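Chapter 9
Pattern and Repeat: How Printed Cloth Gets Its Rhythm

Look down at your sleeve, a curtain, the seat of a bus. Chances are good that somewhere close by a small drawing is being printed over and over, and your eye has been happily skipping across it all day! In this chapter you'll learn to find the repeat, the one block of drawing that a printer copies until the cloth is full.

Botanical prints are a wonderful place to start. Leaves and stems can bend any way the designer likes, so they hide the edges of the block beautifully. A quiet background color does the rest, and a few warm spots keep the eye moving.
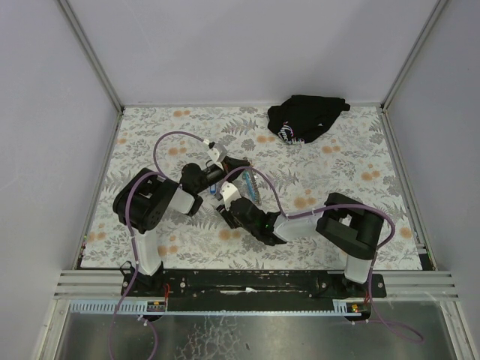 Figure 9.2 Grey ferns and flower heads on white, with small orange blossoms.

The Edska mill kept its repeat blocks in flat drawers, 630 of them, and we'll borrow several for the exercises. Before you read on, grab tracing paper and a soft pencil (you'll want both by Section 9.2) and pick a printed fabric you really love.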